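Schmuckschale

Eine Schmuckschale ist ein flaches, oben offenes Behältnis zur Ablage von Armreifen, Ketten, Ringen und anderem Körperschmuck.

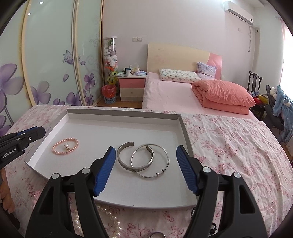
Im Unterschied zum Schmuckkasten besitzt sie weder Deckel noch Schloss und dient vor allem der kurzfristigen Aufbewahrung häufig getragener Stücke.

Aufbau

Üblich sind rechteckige, ovale und runde Formen mit ebenem Boden und hochgezogenem Rand. Als Werkstoffe kommen Keramik, Kunststoff, Metall, Holz und Glas vor. Rechteckige Schalen lassen sich in Schubladen reihen – verbreitet ist eine Länge von 23 cm bei einer Randhöhe von 5 cm. Einlagen aus Filz oder Samt mindern Abrieb.

Verwendung

Starre Armreife werden flach abgelegt und können einander überlappen. Perlenstränge gelten als empfindlich, da Metallkanten und Verschlüsse die Oberfläche der Perlen verkratzen können; sie werden deshalb meist getrennt und liegend gelagert. Silber läuft in offenen Schalen schneller an als in geschlossenen Behältnissen.

Zum Sortieren wird der Bestand gewöhnlich auf einer weichen Unterlage ausgebreitet, etwa auf einem Bett, und nach Material oder Tragehäufigkeit verteilt. Gøran Strömberg unterscheidet dabei zwischen Tagesschale und Vorratsschale.

Siehe auch: Schmuckkasten, Ringhalter, Armreif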